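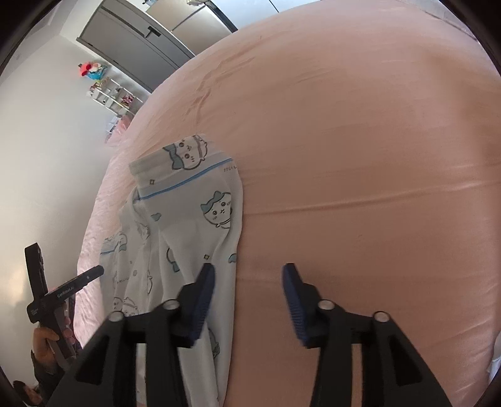
Printed clothing, likely nightwear, on a pink sheet. Sort whites with a print separately from plain whites.

Keeping printed cotton and colored sheets looking decent

Most fading happens in the wash, and a good part of the rest happens in the dryer. Turn anything with a print inside out before it goes in. Close zippers and snaps. Wash at 30 degrees Celsius (88 Fahrenheit on my machine's dial, which is close enough) and use the short cycle unless there is a real stain.

New pink, red or navy sheets go in alone for the first few washes. To test one, wet a corner, press a white rag on it for 5 minutes and look at the rag. Any color on it means another wash alone.

Don't fill the drum. A double sheet and two pillowcases is a full load in our old Tavares. Small clothes get rolled up inside a big sheet and come out soapy, so wash them on their own day. Ours is Saturday.

Skip fabric softener on children's nightwear. Check the care label, as some fabrics lose their flame resistance with it.
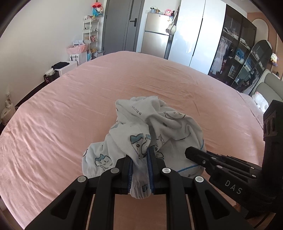
Ermelinda Meireles wrote in to say that half a cup of white vinegar in the rinse did more for her stiff sheets than any softener, and that the smell was gone once they had dried on the line. I have tried it since and agree about the smell. Never use it in a load with bleach.

For drying, shake each piece hard and hang it in the shade. Iron prints from the back on a low setting, or leave them alone. Fold sheets while they are still warm from the iron and let them air on a chair overnight before they go in the closet.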